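Dishwasher safety check after repair, with comments
June
By the service desk, Ginditz Appliance Repair

Job number 3613. Machine: Zeleke built-in dishwasher, rented kitchen in Stelisitz. The customer reported water on the floor and a smell of hot plastic.

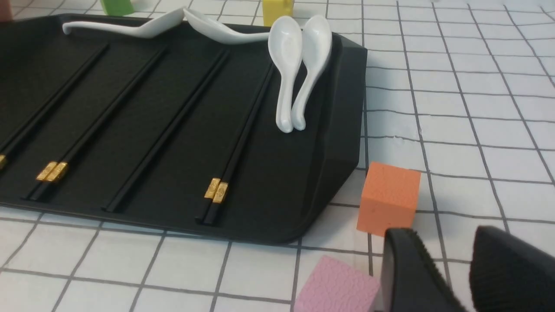
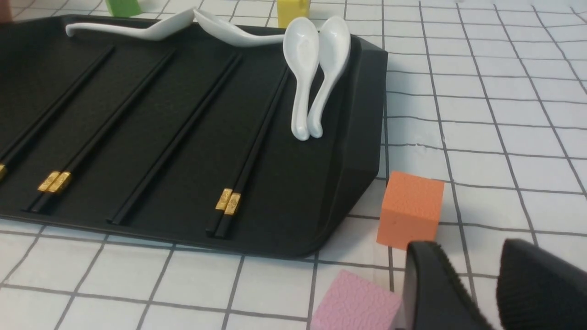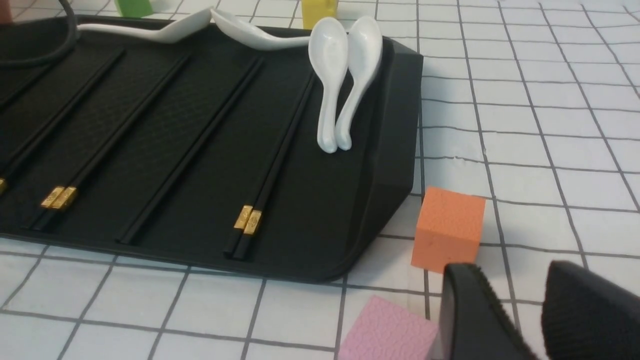
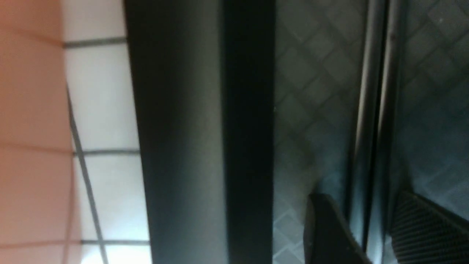 1. Electrical

Power switched off before opening the panel: yes.
Cord and plug: OK. The cord was pressed behind the cabinet, I have moved it free.
Ground connection: OK after tightening. The screw was loose by more than 3 turns.
Heater wires: one connector was brown from heat. Replaced with a new one from the Zaltden kit.

2. Water

Inlet hose: OK, no cracks.
Drain hose: NOT OK at first visit. The clamp was too big for this hose. Changed, then I ran the short program and looked with a lamp. No drops.
Float switch: moves freely.
Door seal: acceptable. It is a little hard at the lower corners. Please wipe it every week with a soft cloth.

3. Door and baskets

Door lock: stops the machine when opened. Tested 5 times.
Springs: left one is weak. The door falls faster than it should, so please hold it by hand until the part comes.
Lower basket wheels: one is missing. This is not a danger, but the basket can touch the spray arm.

Result: can be used, with the comment about the door. Next check in 3 months.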